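Wer uns schon länger folgt, weiß ja, dass wir im Juli gern ausmisten und sortieren. Dieses Mal darf der Text ein bisschen länger sein (wir können einfach nicht anders!). Es geht um Kisten, Papier und Wäsche, also um alles, was sich übers Jahr in den Regalen von Haus Sithole ansammelt und irgendwann einmal in die Hand genommen werden will.

## Auspacken und Zusammenlegen

Angefangen haben wir mit den Schalen. In so einer flachen Kunststoffschale landet im Laufe der Monate ja wirklich alles, und obenauf liegt fast immer Papier, das jemand beim Auspacken schnell zusammengeknüllt hat. 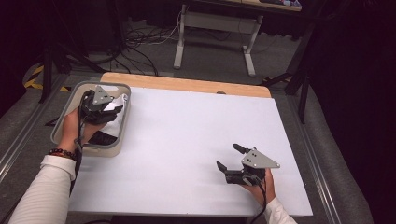

Und weil man unter dem Papier gern noch etwas übersieht, gilt bei uns seit jeher: erst das Papier herausnehmen, dann in Ruhe nachschauen, dann entscheiden. Glattes Papier heben wir übrigens auf, das zerknitterte kommt in den Sack für die Altpapiersammlung in Drilotville. Insgesamt 35 Schalen standen auf der Liste, und wer mit so vielen Behältern zu tun hat, freut sich über jeden, der am Abend wieder ordentlich im Regal steht!

Danach kam die Wäsche dran, und damit der Teil, auf den sich manche von uns freuen und vor dem andere sich, sagen wir es freundlich, lieber einen Kaffee holen. Große Stücke wie Laken sind schnell erledigt, aber die kleinen weißen Sachen mit Gummibund haben es in sich. Sie ziehen sich zusammen, werfen Falten und liegen nie so da, wie man sie hingelegt hat.
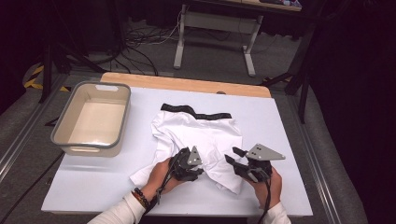 **Arbeitskreis Haushalt & Ordnung · Zusine e. V.**

Unten liegt der weiße Stoff noch ganz verknautscht, der schwarze Bund oben gibt aber schon eine schöne Linie vor, an der man sich beim Falten gut orientieren kann. Wir streichen immer vom Bund aus nach unten, schlagen dann die Seiten ein und legen das Ganze zuletzt einmal quer zusammen. Eine leere Kiste daneben ist Gold wert, da kann das fertige Stück gleich hinein und der Tisch bleibt frei.

Wer beim nächsten Mal mitsortieren möchte, ist herzlich willkommen. Wir treffen uns um 16 Uhr im Edanus-Saal, Kuchen ist meistens auch da, und eigene Kisten dürfen gern mitgebracht werden.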